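Ladlow Residents' Kitchen and Laundry Group
Minutes of the June meeting, Haltenton Room, 4 p.m.

In the chair: Czesław Pietrzak
Apologies: one, by phone

1. Minutes of the last meeting
Agreed, with one fix. The dryer repair was done under the service plan and did not come out of the float.

2. Machines for kitchen chores
The chair had circulated the Jivamon brochure and asked whether Ladlow should put its name down for a trial. The brochure says a two-armed machine will be able to clear counters, wash produce and put pans away. The fee for joining the trial list is $100 and is not refundable.

Members wanted to know what the machine can do this year. The chair had put that question to the sales office and read out the reply, which spoke of "steady progress across a range of kitchen tasks." It was pointed out that this does not name a task.

The meeting then looked at the brochure page headed "Produce handling."
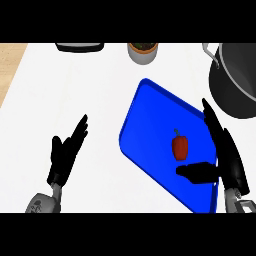 Brochure, produce handling page: red bell pepper on a blue tray, robot hands to either side. Computer rendering.

Several members said a rendering tells us what somebody would like the machine to do. One member asked how it would get on with our own counter at five o'clock, with bags on it and people reaching past each other. Another said picking up a pepper was never the hard part of supper, and that she would be impressed when it could scrub the roasting pans or find the right lid.

In favor, it was said that the dishwasher was laughed at too, and that members with bad wrists would welcome help with the stockpots. The chair agreed but noted that nothing in the brochure gives a lifting weight. He also could not find who pays for breakages.

It was proposed that we pay the fee to hold a place. Defeated, 4 votes to 2.

Agreed: the chair to write to Jivamon asking to see one full chore done start to finish, in a real kitchen, at normal speed, with nobody steering it. If they can show that, the item comes back.

3. Floor cleaner in the hallway
The robot floor cleaner has been on loan from Urbańczyk for 31 days. It does the straight stretch by the mailboxes well enough. It still gets stuck on the mat at the back door and has to be lifted off, and the corners are being swept by hand as before. Agreed to return it when the loan ends and keep the broom rota.

4. Other business
The left-hand oven runs hot. Note to be taped to the door.
Missing: the large colander. Please check your cupboards.

Meeting closed at 5:20 p.m.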